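Home Stories Serials Poems Submit About
Search stories Go Advanced search

The Red Piece

By three in the morning I had stopped noticing the hum of the fans, and the only thing in the world was the log window, where Galtell was thinking.

Galtell was our planner. I say "ours" as if there were a crowd of us, but at night in the Plerham office it was me and a kettle, with whoever happened to be awake up at Verkine typing on the other end of the channel. I had been writing it since March. It took what the camera saw, turned it into shapes and guesses, and worked out how an arm might move one thing without knocking over the next. When it was good it was so good that I'd laugh out loud on my own. When it was bad it sat perfectly still and burned through memory.

The red piece was what made it bad. A cylinder is a gift to a planner, because you can come at it from any side you like and it's the same cylinder. A cross-shaped pillar is nearly as kind. But the red one was all steps and corners, up a bit and across a bit, and every time the wrist turned it looked like a new object. Galtell would lock on to it, lose it, find two of it, and throw the whole plan away.

Run 401 had ended like that. I'd changed one line since then, one lovely line, and I was so sure of it that I made the tea first just to drag the moment out.

Then I started run 402.

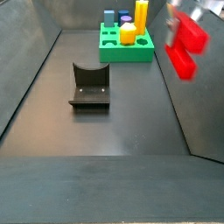

What I'd changed was how it remembered. Up to then Galtell had judged each picture from the camera as if it had just been born, and I wanted it to carry a belief forward and let the new picture argue with it. So if the red piece was in the fingers a moment ago, and the fingers hadn't opened, then it was still in the fingers, whatever odd outline it happened to be showing. A toddler knows this! It had taken me all spring to write it down in a way a computer would put up with.

The log began to scroll. Held object, one. Confidence 69. I had never seen it above fifty while the wrist was moving. I put the mug down on the keyboard of the other machine and typed a row of semicolons into somebody's config file, which I had to own up to later.

Candidate paths, 13. It threw out the ones that swung too near the yellow pillar, and the ones that would have brushed the black holder on the way down, and then it did something I hadn't asked for. It kept a path it didn't like much. It marked it as spare, in case the first should go wrong, and it went on holding both in mind while it worked.

I read that line again and again. I knew where it came from, of course. There was a little scoring rule I'd put in weeks before and forgotten, and the new memory had finally given it something to chew on. But knowing where a thing comes from doesn't spoil it for me. I know where rain comes from too, and I still go to the window.

I wrote up the channel to Verkine, mostly in capitals. I told them about the belief and the spare path. I told them that the scene model was holding steady with the arm out of view as well, every block on the green base where it ought to be, the holder in its place, no ghosts, no doubles. I sent the view it was working from, so they could set it against the model for themselves.
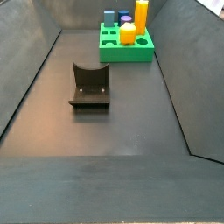
Lovely, came the answer from Verkine, but what does it believe about the red piece when it can't see it at all? Does it say gone, or does it say elsewhere? And have you got a number for how long it waits before it changes its mind?

I sat back. I hadn't got a number. I hadn't thought there was a question.

I opened the model and looked. There was an entry for the red piece, with a shape and a colour and no position, and next to it, in the field where the position should have been, Galtell had written the word I'd given it months ago for things that haven't been worked out yet. Pending.

Not gone, I wrote back. Pending.

There was a long gap on the channel. I could see that someone was typing, and then that they weren't, and then that they were.

Pending is good, said Verkine. Can we have that in Saarinen by the end of the week?

Saarinen was the big one, the warehouse build, thousands of objects and half of them behind the other half. I thought of it with a word like that in its head, not fretting, keeping a place for each thing until it came round again. My tea had gone cold. I saved everything, copied it, saved the copy, and went to find the branch where Saarinen lived.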